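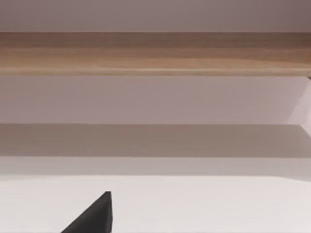
The practice kitchen at Semholm, before it's let near a real drawer.

I like the fiddly part of robotics, so I spent a Wednesday watching Alžběta Hudec set up a two-armed kitchen cell that only exists on her computer. The real one gets bolted down at Puven in April. Until then it lives in software, and so do its mistakes.

Her first job is the cameras. She nudges one, looks, mutters, nudges it back — it's a lot like hanging a picture with a fussy friend. 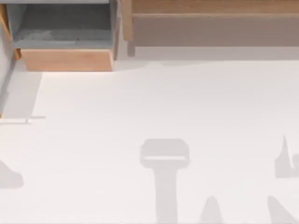 Then there's the lighting, which she redid while my tea went cold. The old settings made shadows so hard that the software kept taking their edges for the edges of things. She softened the lamps over 14 tries and labelled every one!

After that comes the drawer. She checks its travel, its friction and where it stops, then runs up to 3000 openings overnight and reads the log at breakfast.

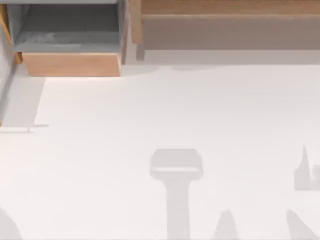 Does a simulated cell need maintenance? More than you'd think, going by Alžběta's notebook: every time the real grippers get new fingertips, the model has to be measured and matched again.

Run 1365 was the bad one. A finger had been entered four millimetres too long and it clipped the cabinet front all night. She fixed the number, reset the joint limits and started over. 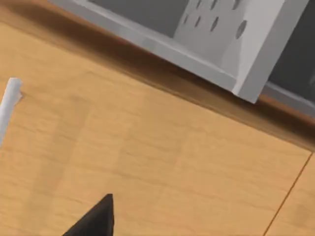
Győzo Bodnár reckons she should have caught it sooner, and told me that at Ekach they check finger length before anyone touches the lights. Alžběta has since moved it to the top of her list, in red pen.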